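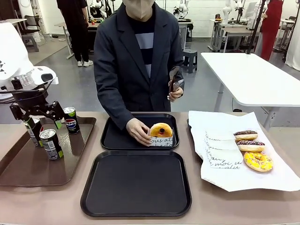

Three cans on a tray, the Pepsi towards the back

From: Areeba Jadoon
To: Brindum viewers list
Subject: Re: Missing scenes in the series two repeats

Leena Tikkanen wrote:

> Has anyone compared the repeats of series two with the discs? I
> watched the harbour episode last night and I'm sure the dinner at
> the Echevarría house was shorter. The bit where Ronov reads the
> letter aloud was gone, and the next thing he's on the stairs with
> his coat on. I don't own the discs so I can't check.
>
> Also, is the finale meant to be one long episode or two? The guide
> on the channel's site lists it as two, but the episode list in our
> own archive has it as one.
>
> Leena

Hi Leena,

You're right about the dinner. I put the disc on this morning and ran it beside my recording of the repeat. The letter scene is on the disc and it isn't in the repeat. The repeat also loses the short scene before it, where the cook argues with the driver about the good plates, and the opening titles are the cut-down version without the boats.

I don't think this is a new edit. Reijo Kemppainen posted here when the show was first sold overseas and said the export version had to leave room for more ads. If his post is still in the archive it will have the list of what went from series one. I couldn't find one for series two, so I've started it. So far:

Episode 1: nothing missing apart from the titles.

Episode 2: the second half of the card game. You see Rida sit down and then she's already lost the ring. I remember being confused by this the first time it was shown here, so that fits with it being the export version.

Episode 3: the harbour one. Cook and driver, then the letter.

Episode 4: not finished. The market scene seems to be in a different order but nothing has gone as far as I can tell. I'd like someone else to look at this one.

On the finale, both lists are correct. It was made as a single episode running 97 minutes and that is how it is on the discs. For the repeats it's split in two at the point where the lights go off in the theatre. The second part has a recap at the front that uses a line you don't hear anywhere else, with Ronov saying "I was asked to wait, so I waited". Impi Rautiainen thinks that was recorded for the recap. I think it comes from the same letter scene that was cut, but it isn't on my disc either, so I may be wrong.

Our archive entry should probably mention the split. Impi, could you add a note when you next have the file open? I'd put it under the finale and leave the numbering alone. If we renumber, every reference to series three will be out by one and someone will have to go through the lot.

While I'm on the archive, the dialogue index for series one and two is up to 3,970 lines. Of those, 1,223 still have no speaker marked, mostly crowd scenes and people talking through doors. Reijo Väisänen has offered to do the wedding episode. If anyone else wants one, please say which on the list before you start. We had two people do the train episode in June and they'd marked the two aunts the opposite way around — I still haven't sorted out who was right.

For anyone checking the repeats, these are what I've found most useful to note down:

Time on the recording where the cut happens
Last line before it and first line after it
Whether the music jumps

The music is the easiest way to pick a cut. In the harbour episode the piano skips from the slow part straight to the end, and you can hear it even from the kitchen.

One more question from me. Does anyone have the version that was shown late at night, after the 11 pm news? My cousin swears the card game was complete in that one, but she taped over it with a cricket match.

Areeba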